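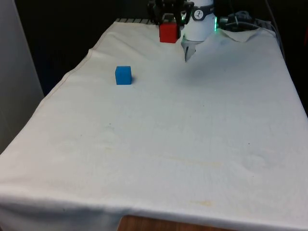
Can a robot do my chores yet?

August 4, 2025

My sister asked me over dinner when she'd be able to buy something that puts the dishes away, and I talked for so long that the pasta went cold. So I'm writing it down properly, because I love this question and I don't think "soon" or "never" is a good answer to it.

Start with the smallest chore I can think of, which is picking a thing up and setting it on another thing. Red block, blue block, one goes on top. A toddler does it and then knocks it over and laughs. For an arm it means finding the block, closing on it squarely, carrying it over, lining it up and letting go without dragging it sideways. Every one of those can go wrong by a tiny amount, and the tiny amounts add up!

I used to find block stacking a bit dull, I'll admit. Then Zinash Gebretsadik (we shared a desk at Telell, years ago now) got me to try it with my eyes shut and a pair of kitchen tongs. Try it. I lost the block off the edge of the counter more than once and I came away with a lot of respect for anything that manages it with two or three stiff fingers.

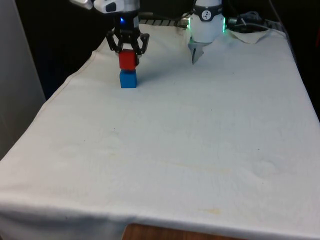
And stacking is most of a cupboard, if you squint. Bowls go on bowls, cans go on cans, folded towels go on folded towels. The trouble is that a block has flat sides and doesn't bend, and almost nothing in my kitchen is like that. My plates are slippery. My bread bag has no shape at all. The cloth on the table moves when you lean on it, so even the ground you're putting things down on can shift a little.

Shop floors are further along, and I think people underrate how far. Illia Hladun works at Soltbridge, where they pack spare parts, and he told me the arm on his line does 880 boxes on a good shift. Same box, same spot, same light, all day. When a new box size came in, it took them 30 minutes to get going again, and he was thrilled with that. My kitchen gets a new box size every time I go shopping.

So what I told my sister, in the end: tidying things that are rigid and where you'd expect them, I can believe in, and I get more excited about it every year. Loading a dishwasher after a party, with forks stuck to plates and a glass hiding inside a pot, I'd wait on.

She wants to know about laundry next. I have a whole folder of notes on socks, so that'll be the September post.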